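## 4.2 Comparing the older scenes with the new ones

Anyone who has worked with satellite archives will know the small thrill of opening a scene that has sat untouched for years, and we had plenty of those moments with the Karnen material. The earliest usable scene dates from 1983, and it covers the whole of the Dralach basin with only a thin veil of cloud over the northern shore. We are grateful to Henrik Böttcher, who dug out the old calibration sheets for us and patiently explained what his handwritten notes meant (some of them took a good long while!).

From the archive we kept 28 scenes in all, and of these 14 had a clear view of both the lake and the Grube quarry, whose bright, bare ground makes a wonderfully steady reference target. 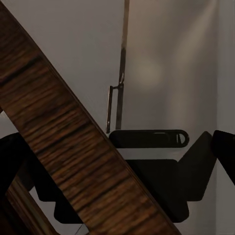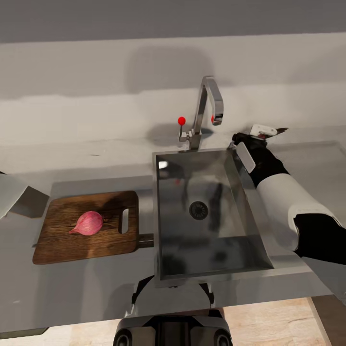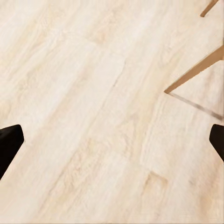
**Figure 3.** Rendered interior views: wood surface and light grey wall (top), sink and faucet (middle), pale wooden floor (bottom).

To line the older scenes up with the newer ones, we picked 3000 tie points by hand, mostly at road crossings and along the stone banks of the Dustetti canal. It was slow going, and we would gladly have let the software do it, but the automatic matching kept wandering off into the plowed fields, where one furrow looks very much like the next. Points on the shoreline were left out altogether, as the water level in September can sit well below its spring mark.

Once the scenes were lined up, we adjusted the brightness of each band against the quarry floor and then checked the result over the pine woods to the east. The near-infrared band needed the largest correction, and the oldest scene still shows faint striping there, so we left it out of the vegetation maps in Section 5.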